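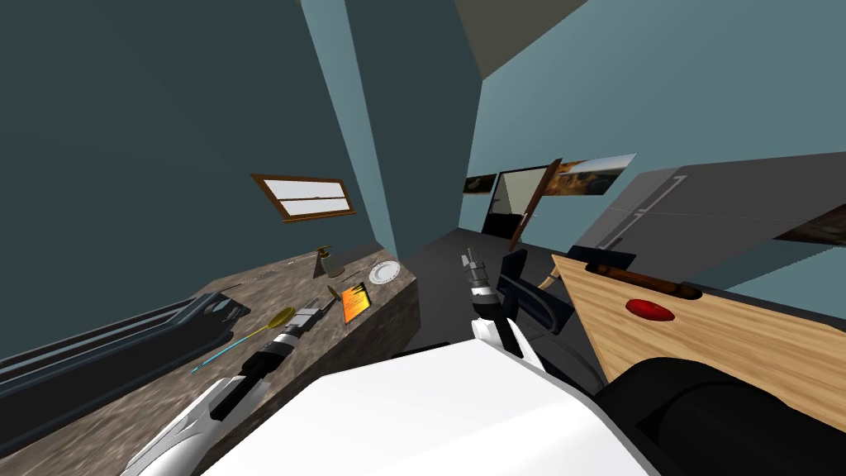
Most of my week at Drulel goes on driving a robot by hand so that it has something to copy. We do the first rounds in simulation. The kitchen I've been in lately has teal walls, a long stone-look counter down the left and a grey fridge on the right, and the task is the fly swatter: left gripper down to the counter, fingers open, take hold, lift. The right arm has no job in this one, so I park it upright over the floor and try to leave it alone.

Leaving it alone is harder than it sounds. I hold a controller in each hand, and if my right hand sags while I concentrate on my left, the right arm sags too. That goes into the recording like everything else.

A demonstration runs from the start position to the moment I let go of the trigger. If I dither over the grasp, the dithering is in there. I used to keep those. Now I bin anything with more than 2 tries at the grasp and do it again.

Thin handles are a pain. You can come in at a good angle and still close on nothing if you are slightly high. I've started lining up one finger with the far side of the handle first, then dropping straight down. Slower, but fewer restarts.

Numbers for January, for anyone who likes them: 82 demonstrations recorded, 64 kept. Most of the rejects were mine. A few were the swatter sliding when the gripper touched it, and I've asked for the friction to be looked at.

Nokuthula Baloyi checks the kept ones. She plays them back at double speed and writes down where the wrist does something odd. Her notes on my last batch said "stop going round the tray, go over it". Fair enough. I hadn't noticed I was doing it.

Someone asked whether I get the same layout every time. No. Gunport, the tool we use for setting up rooms, moves the small things between runs. The counter and the fridge stay put. I do 25 runs, then take a break, because my shoulders go before my eyes do.

Next job is the same pick-up with the right arm — I'm right-handed and still expect to be worse at it. After that Ban wants the handover from one gripper to the other. I've tried it a few times off the record and dropped the swatter on the floor more often than not.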